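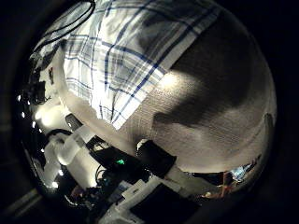 Meifang Xu has been sleeping badly since she was 40, and for the first few years she did what most people do. She bought a new mattress. Then she bought another one.

"I spent 2997 pounds on beds in four years," she says. "I added it up one night, when I was awake."

She now runs evening classes for poor sleepers in two rooms above the library in Indach, where she used to work as a school secretary. The course lasts six weeks and costs 99 pounds, and people on a low income pay what they can. When we meet it is half past ten in the morning and she has been up for five hours, which she says is normal for her.

The first thing she asks people to do is keep a diary. It has four columns: when they went to bed, when they think they fell asleep, when they got up for good, and how they felt at noon. She doesn't want them to use a watch or a phone to measure anything.

"One man came with graphs," she says. "He was sleeping all right, as it happens. He was worried about the graphs."

After the first week she looks at how long people spend in bed compared with how long they sleep. Many have been going up at nine in the hope of catching up. She moves their bedtime later, sometimes by two hours, and keeps the getting-up time fixed. It is the part of the course people like least.

"They are cross with me in the second week. I was cross as well when I was told to do it. You sit there at eleven at night with a book you can't follow and you think, this is silly, I'm tired, let me go to bed."

She learned the method from a nurse at a clinic in Pludamard, where her GP sent her after the second mattress. She had eight appointments there. Anyone who takes sleeping tablets, drives for a living or has epilepsy is told to see a doctor before joining her class, and she has turned people away.

I ask what she thinks about bedding. She is less interested than I expected.

"If you're too hot, take something off the bed. If your sheets are scratchy, buy softer ones. I like cotton, my husband likes something fleecy, so we have separate covers. That was a good decision, we should have done it years before."
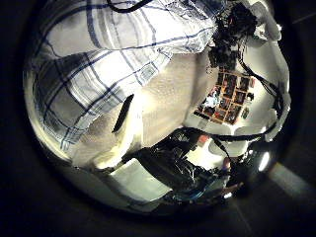 Checked fabric on a pale, textured surface.

She does have a rule about making the bed. It gets made as soon as she is up, so that she is not tempted to get back in. The bedroom at home has a clock, but it faces the wall. Her husband, Gu, sets the alarm and she doesn't look at it.

Naps are allowed on the course only before three in the afternoon, and for no more than 20 minutes. Coffee stops at lunch. She is relaxed about wine, up to a point. "I tell them what it does to the second half of the night and they can make up their own minds."

Not everybody gets better. One of her first students, Ana, finished all six weeks and still wakes at four most mornings. She comes back to help put the chairs out, and the two of them have become friends. Ana told her that she minds the waking less than she did, and gets up now and does the ironing.

"I don't put that on the leaflet," Xu says, "but I was pleased."

Her own nights are mixed. She sleeps six hours most of the time, and in May she had a bad fortnight when her mother was in hospital. She went back to the diary and a later bedtime, and it took nine days to settle.

The next course is already full. There is a waiting list, kept in a notebook at the library desk, and she rings people herself when a place comes up. She doesn't ring after eight in the evening.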